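# Adix and Negi: Two Sides from Gokcombe

Maysoun Sfeir's label has been going for two years out of a unit in Flallinbridge, and its latest cassette is a shared one. Adix takes the first side and Negi the second.

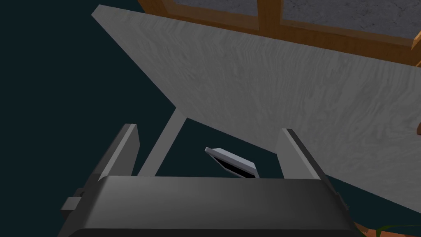

Sfeir had wanted the pair on one tape since hearing them play back to back at Gokcombe in August. They had never met before that night. By the following Wednesday they were swapping files.

Adix opens with 'Sluice', a slow builder that sits on one chord for over 3 minutes before the kick drum arrives. It works well on headphones and even better loud. 'Parish Line' is quicker and rougher, with a clipped vocal that never settles into words.

Negi's side is the warmer one. 'Low Field' pairs a soft organ part with tape hiss and a bassline that could have come off an old dub plate. The closer drifts a bit – it would be stronger at half the length – but the last passage of bells is lovely.

The first run is 176 copies, dubbed by Sfeir at home on 2 decks. 'I do them in the evenings with the radio off,' she says. 'If one side sounds dull I wipe it and go again.'

The label's mailing list now stands at 3,096, so the tapes may not hang about. A download follows later, with an extra Negi track that wouldn't fit on the cassette.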